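4.3 Comparing hands on the push-button task

Use this section once the arm has been homed and the wrist flange check in 4.2 has passed. The comparison takes one hand at a time through the same set of objects, so that the results can be set side by side in the Mosico log. Two end effectors are covered: the Lobo five-finger hand and the Gunivside parallel gripper. Other hands can be used if they have a profile on the Huvmont controller.

Before you start

You will need:
the arm, mounted at the side of the table
the hand to be tested, with its own cable
the textured mat
the four-control box (one rotary switch, three push buttons)
the blue parts bin and two gears
the spare electrical parts used as clutter

The control box is not wired to anything during this test. Presses are judged by eye and from the finger current.

CAUTION: Keep clear of the arm whenever the drives are on. Anyone who stays at the table must stand on the far side from the arm mount and keep their hands off the tabletop.

Fitting the hand

1. Switch off the drives and wait for the controller display to read IDLE.

2. Offer the hand up to the wrist flange and line up the dowel with its hole. Fit all the screws by hand before tightening any of them.

3. Connect the hand cable. Leave a free loop above the wrist. If the cable is pulled tight at any wrist angle the force readings will drift, and the run has to be thrown away.

4. Load the profile for the hand. The Lobo hand uses profile 468. The Gunivside gripper uses profile 900. Loading the wrong profile does not raise an error, so read the number back from the display.

Setting out the table

5. Lay the mat in the centre of the tabletop and put the control box on it.

6. Put the two gears in the bin and stand the bin to the left of the mat. Place the clutter around the rear and sides of the table. It does not need to match the last run exactly, but nothing may stand between the hand and the box.

7. Set the table height and do not change it again until both hands have been tested.

Running the approach

8. Switch on the drives and select APPROACH. The hand moves in over the mat and stops above the box. Check the wrist cable while it moves.

9. Select COVER. The hand should come over the box palm down, with the fingers stretched across it and the thumb curled under the front edge. The fingertips should reach the red button.

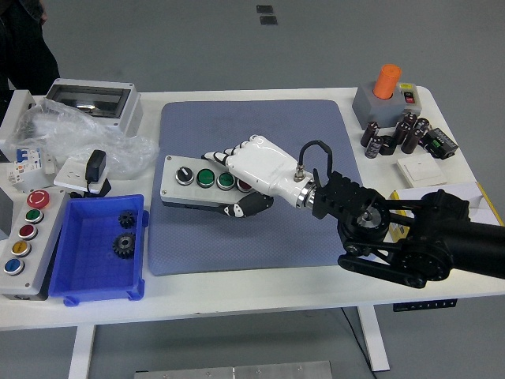 10. If the fingertips stop short of the red button, select BACK OFF, add one step to the reach setting and repeat step 9. Do not push the box towards the hand.

11. Select PRESS. The log records one line for each attempt. Make all the attempts in the set before changing anything.

12. Select BACK OFF, then RETRACT.

NOTE: The parallel gripper has no thumb and cannot do the COVER move as described. With profile 900 the controller closes the jaws and presses with the tips. Enter "tips" in the grip column.

Faults during the run

Fault 3469: finger current over limit. Switch off the drives, free the finger by hand and home the hand again.

Fault 1000: profile not found. Go back to step 4.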